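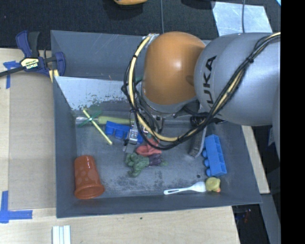
KUKA arm over the grey bin, blue blocks and rubber duck included.

Bin picking software: workshop tips
Updated 3 Mar 2021

Most of these came out of February, when we moved our picking code from Isberg to the Trandley planner and had a great time breaking it.

Model the walls properly. Sloping sides are not a box! Give the planner four angled planes plus the rim, and add whatever is clamped to the rim as well. Our first collision model left the clamp out.

Put the cables in too. A fat capsule along the outside of the wrist is plenty, and planning stays quick. We limit the last joint so the bundle never gets a full turn.

Mask the bin before you segment. Scuffs and dark smudges on a grey floor look a lot like small flat objects to a depth camera. Save an empty-bin scan and subtract it – such a simple trick, and it cleared up most of our ghost grasps.

Thin things need their own pass. Sticks and see-through strips vanish in the point cloud, so run the colour image at full size for those and keep the depth for cups and blocks.

Cap the candidates. We sampled 3,000 grasps per look for ages. Scoring 300 gave the same picks, and now we keep the best 16 for the planner.

Log every failed pick with its image and joint path. Zusmont replays them overnight, and reading through the list over coffee is my favourite bit of the day.

Keep 72 hours of logs on the local disk, then move them off. Ours filled up mid-run – twice.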